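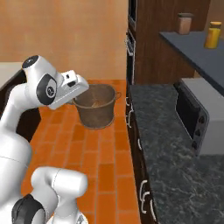

*Kitchen render: white arm, big brown pot.*

# Drollalance house listings

Hello! I've been saving old property listings for years (mostly houses where the owners clearly loved avocado bathrooms and never looked back) and this repo is where I finally tidied them up. There are 700 listings in here, all for homes being sold with at least one original room, and all typed up by me from paper brochures, so please forgive the odd typo.

## What's in the folder

- `listings.csv` – one row per house
- `rooms.csv` – one row per room, joined on `house_id`, 3000 rows
- `notes/` – my own ramblings, safe to ignore

## Columns you'll want

| Column | Meaning |
|---|---|
| `house_id` | my number, no link to any agent's reference |
| `area` | village or district, never a full address |
| `decade` | when the house was built, as the brochure gives it |
| `asking` | asking price in pounds, blank if "on application" |
| `fittings` | free text: carpets, serving hatches, built-in bars and so on |

The `fittings` column is the fun one! I kept the agents' wording wherever I could, so you get "sunken lounge" and "conversation pit" as two different things, even though I'm fairly sure they mean the same. Search for both.

## Things that will trip you up

- 42 houses have no decade. The brochures just said "period", bless them.
- Everything from Viltov has room sizes in feet. The rest is in metres and I haven't converted a thing.
- 20 houses came up for sale twice. They have two rows each, with the same `house_id` and different prices.
- Asking prices only, I'm afraid – I don't have what anything sold for.

The spelling of "Weerakoon Terrace" wanders a bit between rows. I'm fixing those by hand, usually on a Wednesday evening with a cup of tea, and I've got as far as the bungalows.

## Using it

Do what you like with the tables, and a mention of Drollalance would be lovely. If you use Zolley to open the files, set the encoding to UTF-8 first or the pound signs turn to mush.

Corrections go in the issues tab, with the `house_id` in the title please.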